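Koltora Prisoner Support Network: Petition Update

July 14, 2018

The petition for independent medical access to detainees at Skustedgate closed with 300 verified signatures. Copies went to the prisons ministry and the regional ombudsman. The ministry has 37 days to issue a written reply. A request for family visits was filed separately and carries its own reference number.
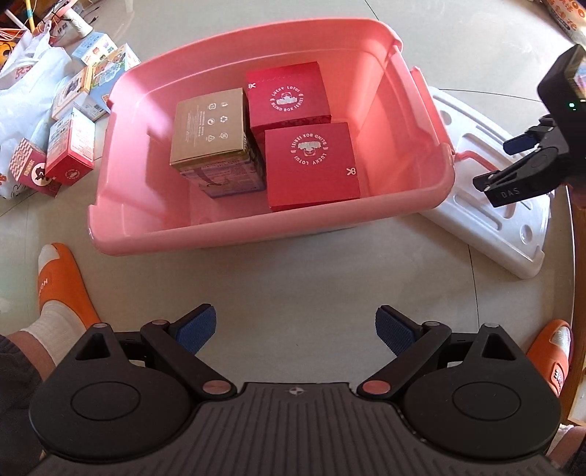 Renata Tomaszewski asked that the next letter cite the visiting rules by section, as the last reply addressed only medical transfers. The draft has been changed to do so, and now runs to 2 pages with one annex.

Members writing on their own behalf should use the detainee's full registered name and leave out case details that have not been made public. Letters in English are accepted. Please send a copy of any reply to the Gallagher Street office within 10 days of receipt. The next filing window opens in October.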